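Manwood House Residents' Association
Minutes of the kitchen and common room meeting, May

Present: Bernd Sauerland (chair), Nafula Lema (minutes), six residents from the Gorkau side and four from the Grimberg side. Apologies were received from two others. The meeting opened at 7.15 pm.

1. Minutes of the last meeting
Agreed with one correction. Under item 4, "kettle" should read "toaster".

2. Money
The house fund stands at 1,446. Bernd reported that the Gidey invoice for the new tap has been paid. The quote for replacing the worktop by the window came to nearly 2,000 and it was agreed to leave this until the autumn. Up to 300 may be spent on shelving before then without coming back to the meeting.

3. The wooden table
Most of the evening went on this. The table is being used for washing-up, for desk work and for craft, and things left on it tend to stay there. Nafula went through what is kept on it now. The dish rack is used for plates and the stapler and scissors are kept along the far edge. The round turquoise disc was discussed separately, as it is sometimes put with the plates and sometimes with the coasters. 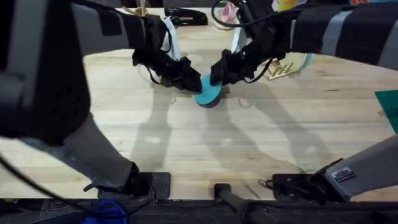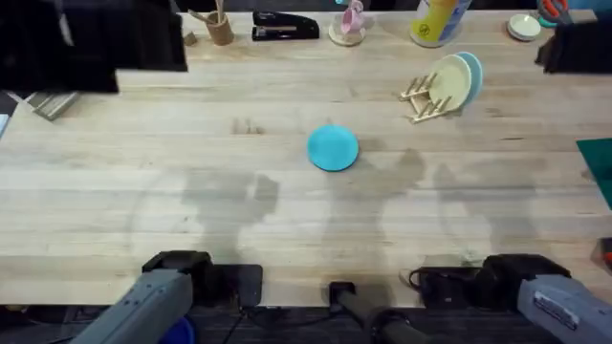
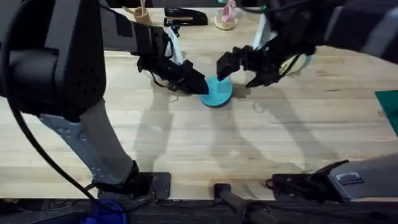
Nafula Lema said the disc should be treated as a coaster and kept with the wooden one, and that she did not mind where the plates went as long as the rack stayed within reach of the sink. Bernd asked whether it could go in the drawer. She replied that the drawer sticks and things put in it are forgotten.

Agreed:
The turquoise disc counts as a coaster.
The dish rack stays on the table for now. Plates are to be put away by 10 pm.
The stapler and scissors move to the shelf once there is one. Until then they stay at the far edge.
The cutting mat may be left out during the day.
The wooden surface is to be wiped with a damp cloth only. No scouring pads.

A proposal to buy a second rack was put and not carried.

4. Shelving
The Grimberg side would like one long shelf and the Gorkau side would prefer 2 short ones. Bernd will measure the wall and bring prices for both.

5. Any other business
The bin store light is out again. Nafula to report it.
Tea towels: please take your own home to wash.
The back door key has been found.

The meeting closed at 8.40 pm. Next meeting to be set when the shelf prices are in.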